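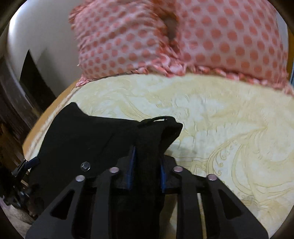 Costel Lazăr asked after the last club night whether the cloth module is worth doing at home, or whether people should wait for bench time at Puston. Do it at home. A bed is the best practice surface most of you have, and laundry gives you plenty of material.

These are the working tips so far, October 2026 version. Add to them if you find something better.

## Setting up the bed

- Pull the bottom sheet fairly tight. Small wrinkles are fine, but a deep one will get pinched along with the cloth.
- Pick a cloth that contrasts with the sheet. Black on cream is easy to sort out later when we go through the recordings.
- Leave the pillow on if you like. The Dramau round uses a made bed, so it helps to get used to working next to one.
- Turn on the ceiling light and open the curtains. A single lamp on one side puts a hard shadow in every fold.

## Picking up cloth

Come straight down with the fingers open, let them touch the sheet lightly, then close. Most beginners stop too high and close on air. If you press hard you will pick up the sheet too – back off a little and try again.

Aim for a fold that is already standing up. If the cloth is lying flat, close the fingers slowly while they rest on it and it will usually bunch between the pads. Thin T-shirts do this well. Denim does not, so leave jeans until you can do the rest.

Once you have the fold, wait a moment before lifting. Octavian Rusu scored the practice runs in February and the most common fault was lifting while the fingers were still closing.

Keep clear of strings, tags and drawstrings when you choose a grip point. A tag is slippery and a drawstring will pull out of its hem.

## Care of the pads

Wipe the pads with a barely damp cloth after each session. Lint from towels is the main problem, and dark fleece is nearly as bad. No alcohol on the pads, it lifts the glue on the old sets.

If a pad has gone shiny, rub it lightly with 600 grit paper, 2 or three strokes, then wipe. Don't use 1000, it polishes the surface and makes things worse. A pad that is peeling at the corner should be changed before you record anything. Spares are in the Tako drawer.

## Care of the linkage

Check that the pins turn freely and that nothing is caught in the slots of the plates. Long threads wind themselves around the pins and you won't feel it until the fingers start closing unevenly. Tweezers work better than scissors here.

Dry lubricant only. Oil ends up on somebody's bedding, and Valentin Coman has a pillowcase to prove it.

## Recording for the Radu project

One pickup, one fold, one file. Start with the fingers open and the cloth fully in view, and end with the fingers open again. Up to 328 files fit on a club card before it needs emptying.

Failed pickups count, so keep them. Put an F in front of the number and carry on.

Change the cloth often. Socks, a pillowcase, a dish towel and a long-sleeved shirt will cover most of what comes up in the competition. Wash them first – stiff new fabric behaves differently and won't teach you much.

## Still to sort out

Fitted sheets. Tuấn Hầu has a method that starts from the corner seam but it takes both hands, which leaves no one holding the gripper. Ashraful Uddin is trying it with the far corner clipped to the headboard, and will bring notes to the next meeting.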